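### 4.2 The leftover part

Every household in the Flerham sample had a drawer, box, jar or biscuit tin of parts that belonged to something. We asked people to tip it out on a table and talk us through the contents. The instructions said this would take twenty minutes. The shortest session ran to 43, and that household had warned us in advance that they didn't keep things.

Screws, hooks and picture hangers gave little trouble. People knew what they were, even when they had no plans for them. The difficulty began with the molded parts: knobs, collars, caps, cups, sleeves and spacers, nearly all black, nearly all made to fit one product and no other. In Section 3 we called these *orphans*, a term our participants disliked. They preferred "bits," and we have used both.

Orphans were kept far longer than their value could explain. Asked to price a replacement, most people guessed at a dollar or two, and several then put the part back in the tin with visible care. One household had carried a single black collar through two moves and a divorce. The lamp it was supposed to come from had gone to the dump before the first move. The collar stayed on, we were told, in case it wasn't from the lamp.

We had expected people to sort by product (the Fagundes fan, the Windov shade, and so on), as an earlier pilot in Griso suggested they would. They sorted by how finished the part looked. A bent wire clip was thrown out quickly. A part with a shine to it, a ledge, a hole in the right place or a set of small bumps was assumed to have a serious job somewhere and was kept until that job should make itself known. Participants spoke of these features with respect. A hole through the middle meant something went through it. A tab meant something held it. From there the reasoning tended to slow down.

Figure 7 gives the sort of part we mean. It is a glossy black cup with a stepped ledge inside, a round hole at the center of the ledge, small dark bumps around the hole, and a flat tab projecting from the bottom.

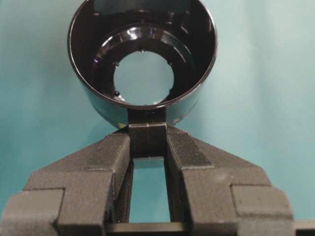
**Figure 7.** Black cylindrical part with recessed inner ledge, through-hole and flat tab. Coded as "high apparent purpose" (see Table 2).

One reader of an earlier draft objected that apparent purpose was a grand name for shininess, and that people would have kept a polished pebble for the same reason. We went back to the transcripts with this in mind. Pebbles do turn up in the tins, and they are kept, but their owners call them pretty and move on. Orphans get an argument. The argument can be long, it often involves a vacuum cleaner, and in 46 of the recorded sessions it ended with somebody leaving the room to check.

The checking trips were the least productive part of the study and the most enjoyable to transcribe. Parts were held up against kettles, curtain rods and the underside of a piano. A few of them fit, in the loose sense that they could be pushed into something and would stay there. These were then recorded by their owners as solved, and we did not feel it was our place to pull them out again.

Coding was done by two of the authors working separately from the transcripts, with disagreements settled by a third. Most of the disagreements concerned caps.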